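We use cookies to remember your settings and to see which pages are read. Accept / Manage choices

A day at the Dokthorpe repair and reuse open day

The Dokthorpe works used to make lift parts and is now let out in units, most of them to firms that mend, strip or resell things. Once a year the tenants open their doors together. I went on 24 October 2022, a Monday, which seemed an odd choice for an open day, but the car park was full by half past ten and I ended up leaving the car by the canal.

Entry was free with a booking. At the gate you were given a paper map and a sticker with a number on it (mine was 157), and you could go round in any order. The map was drawn with north at the bottom, and I went the wrong way twice before I turned it over.

I began at Zirgate, the largest tenant, which takes in office equipment from councils, colleges and small firms. A lorry was being unloaded when I got there. Everything is weighed on arrival, given a label and put on a shelf until its paperwork has been checked. The guide said they had taken in 274 pallets between January and the end of March, their busiest spell, when a lot of offices clear out before the financial year closes.

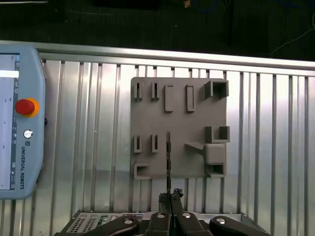
Most of the questions from our group were about data. Drives are taken out first and kept in a locked cage, and the owner can choose between wiping and shredding. Shredding costs more and most public bodies still ask for it. The guide thought this was a waste of good drives and said so. A man behind me wanted to know if he could bring in his own old laptop, and the answer was yes, on the first Saturday of the month, with proof of address.

After that came the part I had gone for, the talk on desktop computers. The older machines are worth more than I had supposed, provided they are complete. Memory and power supplies sell steadily. Cases hardly sell at all and mostly go for scrap metal. A refurbished desktop with a year's guarantee was on sale in the shop for £92, and a slightly better one for £241 with a screen. 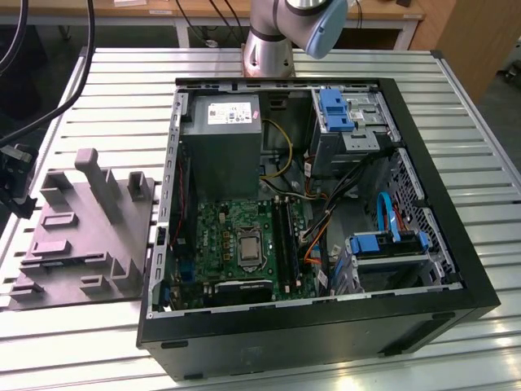

Lunch was in the old pattern store, which has kept its racks and is very cold. There was leek soup, cheese rolls and tea from an urn. I would advise anyone going next year to bring a coat and to eat before noon, as the rolls ran out. The toilets are across the yard.

In the afternoon I went to Susico, a much smaller firm on the first floor that mends sewing machines and overlockers. They had a treadle machine set up for people to try. I was poor at it. Their trade comes mainly from schools, and the staff said their trouble is needle plates, which are no longer made for several common models. They buy broken machines just to get them.

The last talk was on the Vi scheme, under which households in the town can borrow a tool or a small appliance for a week. It has been going for three years. Carpet cleaners are always out, and hedge trimmers sit idle from autumn onwards. The speaker was frank about late returns and said they had stopped charging fines, as people who owed money tended to keep the thing for good.
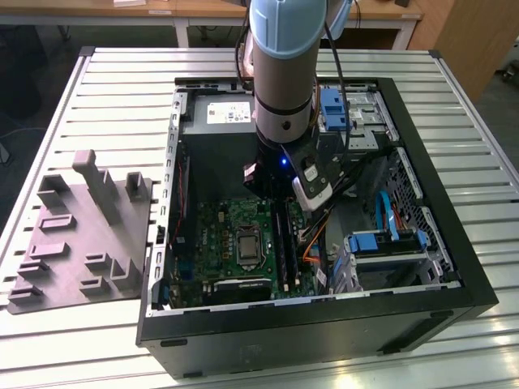
I had half an hour left and spent it in the Zirgate shop, where I bought a keyboard and a desk lamp. The lamp needed a bulb. Prices are marked on coloured dots and there is a chart by the till, which would be more use by the door.

Getting there: the number 6 bus stops at the main gate every twenty minutes. The upper floor is reached by a goods lift, and staff will work it for you if you ask at the desk. Dogs are not allowed in the units.

Recent visits
A morning at the paper mill museum
Two days at the county seed fair
The salt works, revisited
Behind the counter at a clock repairer's
Open weekend at the pumping station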